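About Us

Hello, and thank you for wandering over to this page. Most people who come to see us have already looked at the price list and the spec sheets, and by the time they click on "About Us" they mostly want to know who they would be dealing with. So pull up a chair, and we'll try to tell you.

Who we are

Trinda is a small company that builds, teaches and looks after tabletop robot kits. Our main product is the Plimix, a bench robot with a two-finger gripper and a small camera mounted down by the wrist, and it is sold to people who would like a robot to do a modest, repetitive job on a table without having to hire an engineering department first. Our customers are teaching labs, repair benches, small packing rooms and a fair number of workshops that are run out of what used to be somebody's garage.

We started in a rented room behind a print shop, with two workbenches and a heater that worked when it felt like it. The first Plimix was put together there over one long winter, mostly from parts we had bought for something else. It could pick up a block and put it down again in the same place, and we were so pleased with it that we let it do that for most of an afternoon while we ate sandwiches and watched.

We have moved since then (the new place has proper windows!), and the company has grown, but the way we work is much the same. Every kit is assembled by hand, run on a table and checked by a person who will also be answering the phone that week.

What we make

The Plimix Bench Kit is the one most people begin with. You get the arm, the gripper, the wrist camera, the cables, a printed handbook and 30 practice tasks, which start out very easy and get harder at a pace that we have fussed over for years. Everything in the box can be taken apart with ordinary tools. If a finger pad gets chewed up, you order a new pad, and you fit it yourself in the time it takes to make coffee.

Maglaya is our software. It runs on a regular desktop computer, and it is where you teach the robot what you want. You move the arm through the job, Maglaya keeps a record of the motion along with what the wrist camera saw, and then you go back over it together, so to speak, and tidy up the parts that wobbled. We wrote it in plain words on purpose. The button that stops the robot says Stop, and it is large.

Kurnano is the service side of the house. When you sign up for Kurnano, we build a copy of your task on one of our own tables, teach it on our own robot, and send you the finished routine with notes. A lot of customers come to us this way first and buy the kit later, once they have seen their own job done.

How we work on a task

When a new job comes in, we like to begin with very simple objects on a clean surface. Blocks, dishes, lids, cups. It can look a bit like a kindergarten table, and visitors do tease us for it, but a simple shape tells you a great deal about how a gripper is coming in and whether its fingers are opening wide enough before it gets there. Fancier objects come afterward, when the basic motion is one we trust.

We also spend a lot of time looking through the wrist camera. People who are new to this tend to stand back and watch the whole arm, which is natural enough – it's the part that moves – but the view from the wrist is the one the robot has to work with. If the dish you care about is sitting way over at one side of that view, you want to know it early, while it is still easy to change the approach.

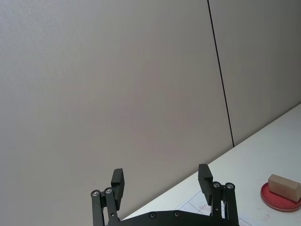 What you can expect from us

A real reply. If you write to us with a question, somebody who has used the kit will write back, usually within 2 working days, and we will tell you if the Plimix is the wrong tool for what you have in mind. We have talked a good many people out of buying one. A few of them came back later with a different job, and we were glad to see them.

A fair trial. Every Bench Kit can be sent back during the first month, and we don't ask for the original tape on the box. Schools get the whole term.

Parts that stay in stock. We keep spares for every version of the gripper we have ever sold, including the early ones with the stiff joints, which some of our oldest customers are oddly fond of and refuse to trade in.

Long testing. Before we put a new gripper design in the catalog, it has to open and close 3000 times on the bench, and then we take it apart and look at the joints and the screws. It's a slow way to go about things, and it has made us late with a product more than once. We would still like to keep doing it.

Classes and visits

We teach a beginner class at our own workshop, spread over 3 evenings, and you don't need any programming to take it. You will mount a gripper, set up a camera view, teach a pick and a place in Maglaya, and go home with your recording. Classes are kept small so that everybody gets a robot to themselves for a good part of each evening, and there is always coffee. The September class tends to fill up first, with teachers getting ready for the school year, so do write early if that's the one you want.

Visitors are welcome too. Send us a note ahead of time, tell us a little about the job you're thinking of, and bring the object along if it will fit in a bag. We'll clear a space on a table and try it out with you.

Getting in touch

The contact form is at the top of every page. For repairs, please include the serial number, which is printed on the inside cover of your handbook. For Kurnano work, a short description and a rough sketch are plenty to start with, and pencil is fine.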